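Bleeding radiators in a two-storey house, which end do you start?

Forum > Heating and hot water > Radiators and pipework

tealadder
Hello all! Finally got round to learning the heating in this house and I'm hooked, I've been reading old threads on here until silly hours. We've got 11 radiators on a sealed system with a Drido boiler, put in by the people before us. The upstairs ones are cold along the top and the back bedroom gurgles like a drain every morning. I've bought a key and I'm raring to go, but my neighbour says start at the top of the house and my dad says start at the bottom. Which is it?

Ornella Rinaldi
Bottom first, furthest from the boiler, then work your way back and up. Heating off and let it cool before you touch anything. Hold a rag under the valve, a quarter turn is plenty, and close it as soon as you get a steady dribble. It's such a satisfying job, you'll be doing your relatives' houses by Easter!

mossgate_dan
I'd go the other way. Air rises, so it's sitting upstairs, and if only the upstairs rads are cold then those are the ones to bleed. I haven't touched a downstairs valve in years and ours runs lovely.

Ornella Rinaldi
If only two are cold then fair enough, do those two. But tealadder hasn't bled any of them before and doesn't know what's sitting in the rest. Go round the lot once, it's half an hour.

tealadder
Right, I did the lot on Saturday, bottom to top (sorry Dan). The back bedroom hissed for ages and then went quiet, and it's now hot all the way up, I keep going in to put my hand on it! The landing one is still lukewarm at the far end though, and the pressure on the boiler has dropped to just under 1 bar. Is that bad?
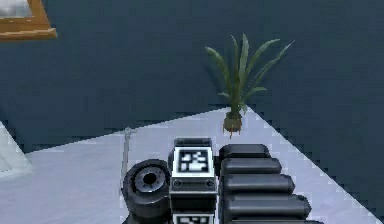 Ottar Myklebust
Pressure always drops after bleeding, so don't worry about that part. Top it up through the filling loop, slowly, until the gauge is back where your manual wants it with the system cold, then shut both ends of the loop properly. If it drops again within a few days and you haven't bled anything, you've got a leak or a tired expansion vessel and it's time to ring someone.

The landing radiator sounds like balancing to me. Do you have lockshield valves, the ones with the plain plastic cap?

tealadder
Yes! Plain caps on one end of each. I didn't know they did anything.

Ottar Myklebust
They do loads. The radiators nearest the boiler grab most of the flow, so you close those down a bit and the far ones get their share. Write down how many turns each one was open before you start. I did mine over a whole weekend in October with a notebook and two clip-on thermometers, and it was great fun.

mossgate_dan
Or fit a Provside pump with the automatic setting and leave the valves alone. Mine was £300 fitted.

Ornella Rinaldi
Dan, that's a lot of money for one lukewarm radiator! Balance first, it's free. A new pump won't sort out lockshields that are set wrong.

mossgate_dan
Point taken, but some of us have knees.

tealadder
Topped up, and the gauge hasn't moved since. I've turned the hall and kitchen down half a turn each and the landing is warmer already. Going to do the rest tomorrow night with a notebook. Does it matter if the thermostatic valves are left at 3 while I do it?

Ottar Myklebust
Open them all fully first, otherwise they'll shut themselves off halfway through and you'll be chasing your tail. Put them back to 3 when you've finished.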